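Arkthorpe Water Saving Programme: progress report to December

Retrofit work is complete in 41 of the 54 dwellings at Firncombe. Dual-flush valves and flow restrictors were fitted in each.

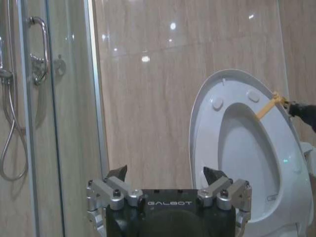
Metered consumption fell by 12 per cent against the baseline. Readings from seven dwellings are excluded pending meter replacement.

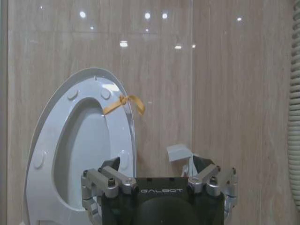
The remaining dwellings await isolation valves from Jistetti. Expenditure is within the approved budget.

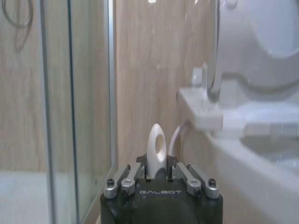
GALBOT lettering on black housing, with silver linkages.

Next period: finish installation and submit the meter data to Jin for checking.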